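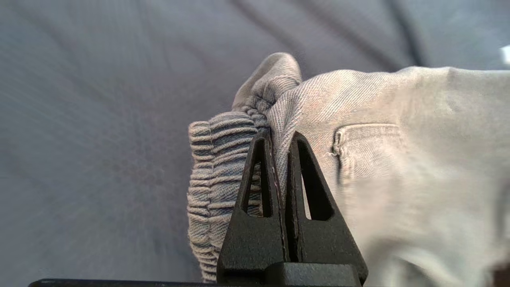
Nyckelharpa weekend at Brellach - who's going?

consuelo_m
Booked! Two nights in January, full workshop pass, and I've already worn a groove in the carpet practising. Last year I only made it to the Saturday-night style session in the barn (you know the one, finishing at 2 in the morning) and came home buzzing. Anyone else from here coming?

phuc_hoang
Yes, me and Nhàn Phùng, sharing a car with three instruments and one very patient dog. I love that they've put the beginners in the big hall this time. It holds 170 and the sound in there is gorgeous, even when half of us are out of tune.

xuan.la
Not sure I agree about the hall. It's lovely for a concert, but for learning by ear it was a wash of echo and I couldn't pick out the second part at all. The old library was far better. 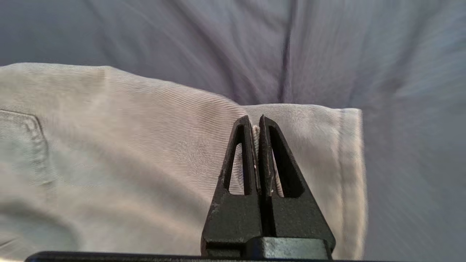

I'd still go again tomorrow, mind you. Latuheru were teaching polskas in there and the way they lean on that third beat had the whole room grinning. I've got tune 17 from their handout stuck in my head as I type.

phuc_hoang
Fair point on the echo! Sit near the front left, by the piano. Much clearer there.

tuoi_sam
Has anyone tried the slow session? I've been playing for a year, mostly alone in my kitchen with Skodeo's recordings at half speed, and I'm a bit scared of the big ones.

consuelo_m
Do it, do it, do it. Everything gets played at least four times through and people really do wait for you. I learnt more in that hour than in months at home - and the biscuits are excellent.

xuan.la
Seconded. Though I'd leave the sheet music in your bag. You'll hear more without it.

nhan_p
Disagree there, sorry! I need the dots for the first go or I panic. Bring them, Tươi, put them on the floor by your chair and look down when you get lost. Plenty of us do.

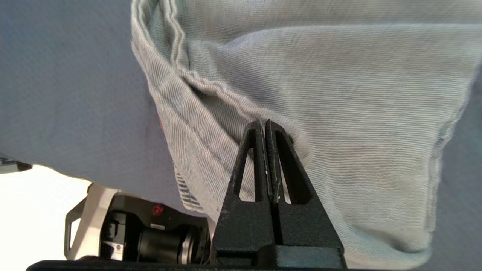 Light grey twill, folded hem

tuoi_sam
Right, you've talked me into it. Is the 633 bus still running from Sorusby?

phuc_hoang
It was last time, but the last one back leaves before the evening concert. We can squeeze you in if the dog goes on Nhàn's lap.

nhan_p
The dog always goes on my lap. Message me your address, Tươi!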